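4.3 Setting up a guest event on the Heladent console

Use this section to load the guest list for a party, premiere or yacht reception and issue entry passes. The Borkstead desk unit must already be paired (see 4.1).

1. Switch on the desk unit and wait for the green light.

2. Open Events, choose New, and enter the event name. Names longer than 89 characters are shortened on printed passes.

3. Import the guest list as a plain text file. The console accepts up to 3,000 entries — plus-ones count as separate entries.

Note: Stage names and legal names go in different fields. Door staff see the stage name only.

4. Assign each guest a tier from 1 to 9. Tier 1 opens every door, including the press line exit.

5. Set the embargo time for photographs. Agency passes stay locked until that time is reached.

Caution: Changing a tier after passes have been issued cancels the old pass at once. Tell the door supervisor before you save.

6. Place the desk unit on a flat, level surface, clear of drinks and direct lighting.

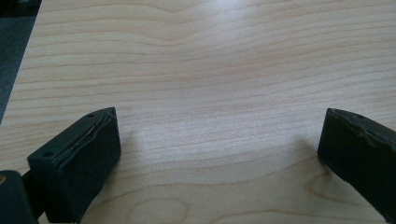
7. Print a test pass and scan it at each door. If a reader rejects it, repeat step 4 and print again.

8. Lock the list. Only the account holder can reopen it.

Section text: Cledwyn Yorath. Checked by Rachid Tazi, January.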